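**Mudanza en agosto con dos críos: ¿guardamuebles o lo metemos todo en casa de mis suegros?**

**gretell_79**
Hola a todos! Nos vamos de un piso de 68 metros a otro que todavía está en obras, y entre uno y otro hay un hueco de 3 semanas. Mi marido quiere dejarlo todo en el garaje de sus padres y yo quiero alquilar un trastero en Irasex, que me piden 200 euros por el mes entero. Él dice que es tirar el dinero, yo digo que su padre nos lo va a recordar hasta que se jubilen los niños (y tenemos uno de cuatro años, haced cuentas). ¿Qué haríais?

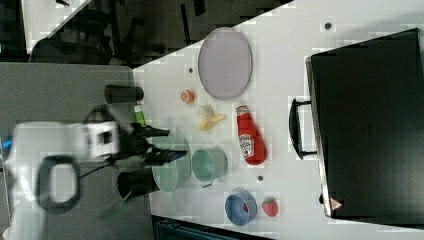 Lo que más me agobia es lo pequeño, la verdad. Los muebles son cuatro y están viejos, pero platos, juguetes, papeles... eso se reproduce por la noche. Llevo dos tardes con la cocina y sigo en el primer armario.

**Manolo_Wodside**
Garaje de los suegros sin pensarlo. 200 euros son una lavadora de segunda mano. Y en agosto los trasteros son un horno, a mí se me deformaron todos los vinilos.

**adoracion.collado**
Pues yo discrepo, Manolo. Un garaje tiene humedad, coches entrando y saliendo, y un cuñado que "solo coge prestado" el taladro. Yo pagué trastero en su día y lo volvería a pagar.
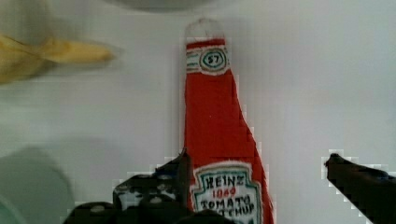

Sobre los juguetes, Gretell, te digo lo que hice yo con los míos: una bolsa por niño que viaja con vosotros y el resto a cajas, cerradas y fuera de la vista. En la bolsa, cosas blanditas y planas que no se rompen ni hacen ruido. La comidita de tela es lo mejor, un bote de kétchup como ese va aplastado debajo de cualquier cosa y ni se entera. Lo de plástico duro, al fondo del camión -- y lo que lleve pilas, sin pilas, que a nosotros nos cantó una vaca desde Burgos hasta Zaragoza.

**gretell_79**
Jajaja lo de la vaca me lo apunto! ¿Y los papeles? Escrituras, libro de familia, contratos de la luz. Tengo una carpeta gorda y un miedo horrible a perderla.

**zervas**
Los papeles, siempre contigo, en mano. Ni camión ni trastero ni suegros. Yo uso un maletín rígido de los de toda la vida, feísimo, pero lo ves de lejos y no se queda olvidado en ningún sitio.

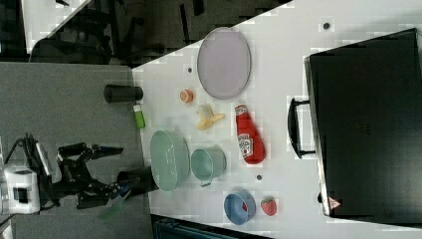 *Maletín negro, a la derecha. Imposible no verlo.*

**Manolo_Wodside**
Un maletín, como un notario. Escanéalo todo y al móvil, que estamos en el siglo que estamos.

**zervas**
Y cuando te pidan el original en ventanilla les enseñas el móvil, a ver qué cara te ponen.

**adoracion.collado**
Haya paz. Las dos cosas: escaneado y en mano. Y para la cocina, etiqueta por habitación de destino, no por lo que lleva dentro. Con unas 20 cajas medianas yo apañé cocina y salón.

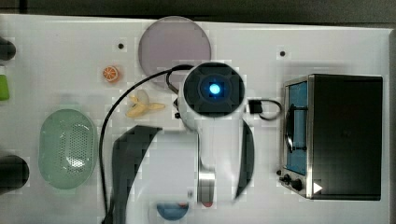

Ah, y no compres cajas grandes!! Parece que cunden más y luego no las levanta ni mi hijo el que va al gimnasio. Pide en la frutería, que las de plátanos tienen asas y aguantan lo que les eches.

**gretell_79**
Gracias a todos. He enseñado el hilo en casa y de momento vamos a medias: muebles al garaje, cajas al trastero si me hacen precio por menos semanas. Mañana a las nueve llamo y os cuento.

**Manolo_Wodside**
Regatea, que en agosto tienen media nave vacía. Y saca los vinilos de ahí.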